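Aller au contenu
Accueil Tickets Base de connaissances Matériel Contact
Rechercher dans les tickets Rechercher Recherche avancée

Ce site utilise des cookies pour mémoriser votre session. Accepter Refuser Paramétrer

Ticket 2513 – Poste de tri, table inox : marquage jaune à reprendre et câbles au sol
Ouvert par : Sneha Shukla
Pris en charge par : Alžběta Beneš
Site : Sirnance, salle 164
Priorité : normale
État : en cours

Demande initiale
La table inox de la salle 164 a été remise en service en septembre avec l'ancien plan de marquage. Deux problèmes. Le ruban de la petite zone se décolle quand on essuie le plateau au dégraissant Zorkon, et les pièces rondes un peu larges ne tiennent pas bien dans la grande zone. Il y a aussi la multiprise blanche posée sur la moquette sous la table. On la pousse du pied en s'approchant, et les câbles finissent par revenir côté passage.

Réponse, 9 h 40
Bonjour Sneha. Quel ruban a été utilisé ? Le Prantl que nous avons en stock existe en deux versions, et celle pour moquette tient mal sur l'inox. Pour les zones au sol, est-ce qu'il y a le même souci ?

Réponse, 10 h 15
Au sol rien à signaler, ça tient. Pour la table, je pense que c'est le même rouleau qui a servi partout. La référence sur le carton est 531.

Réponse, 11 h 05
La 531 est bien la version moquette. À faire sur la table :
– retirer tout le ruban du plateau, y compris la ligne entre les deux zones ;
– nettoyer à l'alcool et laisser sécher 10 minutes ;
– reposer avec la version surfaces lisses, en appuyant à la raclette ;
– ne pas repasser de dégraissant avant le lendemain.
Le ruban de la moquette reste en place. Gardez les mêmes repères pour la table, sinon il faudra refaire la fiche Kostska.

Réponse, 14 h 20
Rouleau récupéré au magasin, pose prévue en fin de journée. Pour la multiprise, je ne sais pas où la fixer, il n'y a pas de tablette basse, seulement la traverse entre les pieds.

Réponse, 14 h 50
La traverse peut suffire avec deux colliers, à condition que la multiprise ne soit pas en charge pendant la pose. Débranchez-la au mur, démêlez les câbles, puis ramenez le surplus vers l'arrière de la table. Pour l'enjoliveur, il dépasse du bord droit – à poser à plat, entièrement sur le plateau, une fois la zone refaite.

Pièce jointe, 15 h 10
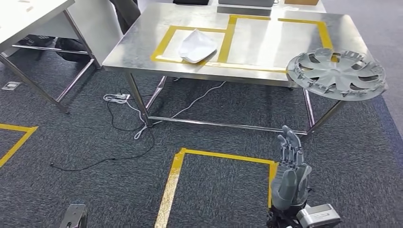 Suite à donner
Alžběta commande deux rouleaux pour surfaces lisses et un sachet de colliers. Sneha confirme la tenue du ruban après le premier nettoyage au Zorkon. Le ticket reste ouvert jusqu'à cette confirmation.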